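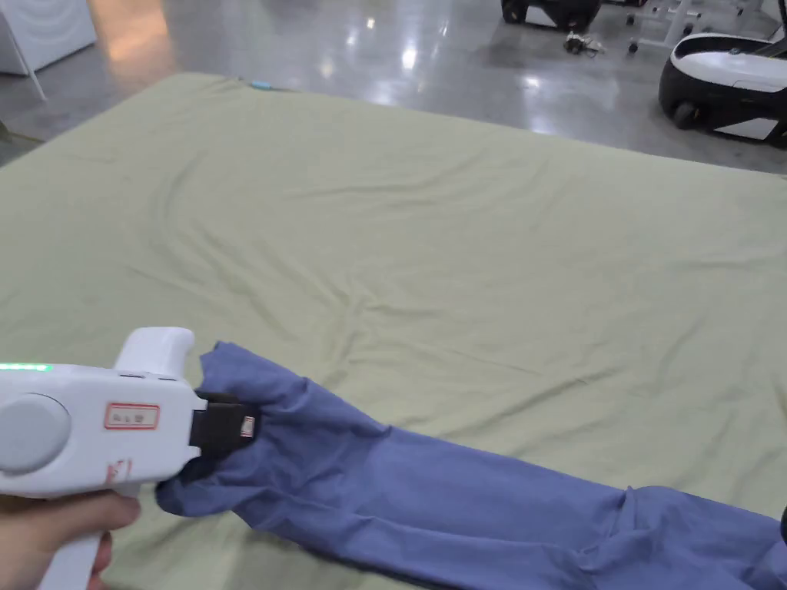

Nurhan Bayram would like astrologers to stop writing birth times to the minute when the source gives only the hour. A chart cast for 4:00 a.m. looks the same on the page whether a midwife checked a clock or a grandmother remembered that it was still dark, and in Bayram's view the reader of that chart should be told which.

The Brenberg file, which Bayram edits, holds 2,054 natal charts. Each carries a source code, a stated time and an error margin in minutes. The margin was added last October, after a review of how the Ascendant and the Midheaven had been used in articles drawing on the file.

"The Ascendant moves a degree every four minutes on average," Bayram says. "On average is the part people skip. At a high northern latitude a sign of short ascension can cross the horizon in well under an hour, and a sign of long ascension takes close to three. The same ten-minute error does very different damage."

Earlier editions of the file used letter grades. Bayram dropped them on the grounds that a grade describes the document and says little about the time written on it. A hospital record earned the top grade even when every birth on the ward had been entered on the quarter hour.

"I kept the source code, so you can still see that it came from a hospital. I added the margin next to it. If the ward rounded to 15 minutes, the margin is plus or minus eight."

Asked how a margin is set when the habits of the ward are unknown, Bayram describes a default table based on the final digits of the time. Times ending in 0 or 5 get a wider margin than the rest. Times exactly on the hour get the widest. The table is printed in the introduction to the file and can be overridden by a note from the person who submitted the chart.

"It's a crude table. I would still use it before I used nothing."

Rectified charts

Of the charts in the file, 145 are rectified, meaning that the birth time was worked out backward from dated events in the person's life. Bayram keeps them in a separate section and does not allow them into counts of rising signs or house positions.

"If you chose the time so that Saturn would reach the Midheaven in the year of the divorce, you can't then report that Saturn was on the Midheaven in the year of the divorce. That was your input."

The section has its uses, Bayram adds. Several charts were sent to more than one astrologer, and the results are listed side by side with the method named: primary directions, solar arc or transits to the angles. For one entry, filed under the name Varnell, 11 astrologers returned nine different times, spread over most of a day.

Bayram does not take this as an argument against rectification. The Varnell events list was short, with two entries dated only by year, and contributors were free to weight the events as they liked. A later trial will fix the list and the orb in advance – one degree by solar arc, applying or separating.

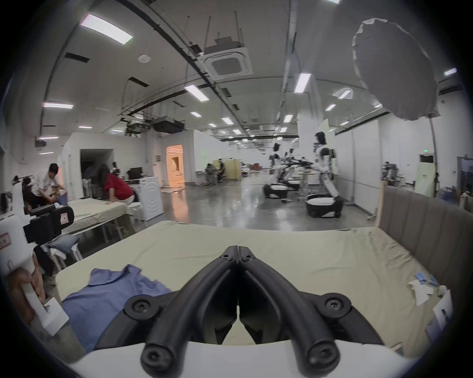

House cusps and software

The margin also changes how houses are handled. The file now marks any planet that would change houses within the stated error, and it does this separately for Placidus and for whole sign houses. In whole sign, a planet moves only if the Ascendant changes sign. In Placidus, a planet close to a cusp can move with a shift of a few minutes.

"People ask me which system is better, and the file can't answer that," Bayram says. "It can tell you which placements hold up if the clock was wrong."

The calculations are run in Beluvus and checked against the Ostapchuk tables for a sample of latitudes. The disagreements found so far came down to time zones and daylight saving, mostly in births near a changeover night. Those entries list both possible universal times until a local record settles the matter.

Bayram asks contributors to send the time as it is written in the source, with no conversion, and to name the place of birth separately from the place of registration. Corrections are accepted year-round and go into the next edition with the old value left visible.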